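Fabric Care and Folding in a Shared Workroom
Project report, second term
Group: Anca Preda, Erasto Mbwambo, Marius Ilie
Supervisor: Mircea Voicu
Submitted June 17, 1999

1. Background

Our group was asked to pick a household task and study how it could be done with less effort. We chose the sorting and folding of small cloths and table covers. The textile workroom at Holonska keeps a stock of these for classes, and students complained that they came out of the cupboard creased and had to be pressed again before use.

We started in March with a check of the cupboard. There were 140 pieces in it, mostly cotton, and they had been put away in no particular order. Large covers were on top of small cloths, and colored pieces were mixed in with white ones.

2. Method

We tried two ways of storing the cloths. In the first, each piece was folded in quarters and stacked by size. In the second, pieces were laid flat over a rounded form covered with white fabric, smoothed by hand, and then rolled. Sânziana Nistor from the year above lent us her notes on rolling, which saved us some time at the start.

Each piece stayed in storage for two weeks. After that we took it out and pressed it with the workroom iron, and Erasto wrote down the seconds needed to get it smooth. The same person did all the pressing. We left out pieces with loose hems.

We worked by the window when we could. Creases are easier to see in daylight, and the ceiling lamps in that room are weak.

3. Results

Small cloths folded in quarters took 90 seconds on average to press. Rolled ones took less, but the difference was small for thin fabric. The large covers showed a clearer result. Folded, they needed 390 seconds. Rolled, they needed 255.

Colored cloths with a visible weave were harder to judge than plain ones. The shaded side of a shallow fold looks darker than the cloth around it, and Marius and Anca did not always agree on whether a crease was gone. We ended up feeling for it with a flat hand as well as looking.

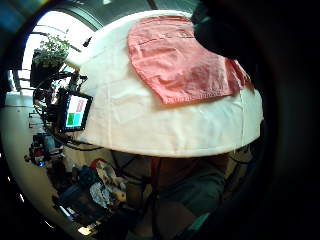 Figure 1. Pink woven cloth on the white cover. The stitched hem runs along the lower and left borders.

Cloths placed near the end of the form tended to slip over the side. When that happened the end of the cloth got a bend in it, and we had to lift the piece and lay it again. Placing it nearer the middle fixed this.

4. Problems

The white cover wrinkled as well, and we had to pull it straight between pieces. A tighter cover would help. We also lost a week when the iron was away for repair, so the last group of large covers stayed in storage longer than the others. We kept those times in the averages.

5. Recommendations

Roll the large covers. Fold the small ones, which take up less shelf space that way. Keep white and colored pieces on separate shelves, and label the shelves by size.

Anca's shelf plan and the full table of pressing times are in the appendix.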